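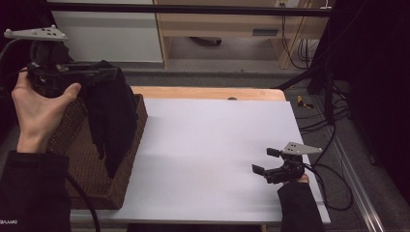 I own far too many black socks. I bought them all black so they'd match, which was a lovely idea until I discovered that no two packets of black are the same black, and that a ribbed ankle and a plain ankle look identical in a dark bedroom at six in the morning. So once a week I sit down with the basket and sort the lot, and this is how I do it now.

First, get yourself a basket for the clean dark stuff and nothing else. Mine is brown and woven and came from Nallero, but anything will do as long as it's wide enough to get your hand right down to the bottom. Put it on the table at your left (or your right, if you're left-handed) and leave the rest of the table clear.

Next you need a white surface. This made more difference than anything else I tried! Black on dark wood is hopeless — you can't see an edge, a hole or a bit of fluff. Black on white and you can suddenly tell a sock from a pair of pants without picking it up. A big sheet of card is fine, or an old white pillowcase pulled tight.

Now take things out one at a time. Don't tip the basket up. I know it's tempting, but you'll only end up with the same muddle on the table. 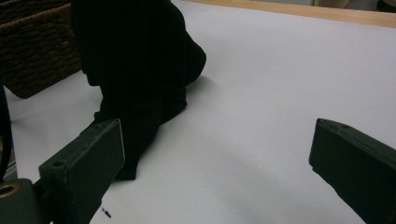 Once a piece is out, give it a shake and find the opening. If it's a sock, pull the toe straight and run your thumb along the heel to check for thin patches. If it's a T-shirt or a jumper that's sneaked in, put it on a chair and deal with it later. You're only doing socks at the moment.

Lay each sock flat with the toe towards you and the cuff away from you, all pointing the same way. Then look at three things: the length of the leg, the knit at the cuff, and the colour of the toe seam. The toe seam is the big one. My Loria socks have a slightly bluish thread there and the others don't, and I went years without noticing.

Leave a gap in the middle of the table for whatever you're working on. I start every new row at the far side and work back towards myself, so there's always a bare patch right in front of me.

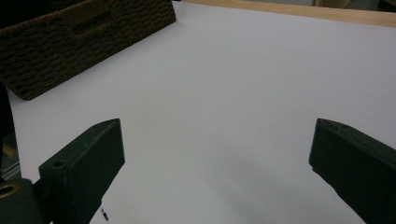
Clodagh Ó Dálaigh wrote in to say she skips the rows altogether and sews one stitch of coloured cotton inside each cuff, red for one make and green for another, and that it took her a single evening in April and she's never looked back. I've tried it on a few and it does work, though you need decent light and more patience with a needle than I've got.

If you'd rather stick with rows, carry on until the basket is empty and then pair from the left. Hold the two socks up together by the cuffs and let them hang. If one is longer, it's either stretched or it's not a pair. I'm quite relaxed about stretched ones (they're going inside a boot), but I won't pair a thick with a thin, as I can feel it all day. 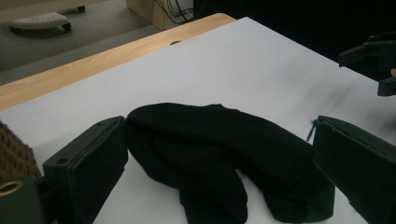

Then fold. Please don't ball them! Turning one cuff over the other pulls the elastic every single time, and that's how you get the ones that slide down under your heel on the way to the bus. Put one sock on top of the other, fold the toes up to the cuffs, fold again, and stand the little packet on its end in the drawer.

Odd ones go in a paper bag on top of the basket and get another chance next week. After three goes they become dusters. They're very good on skirting boards, and on blinds too if you wear one on each hand.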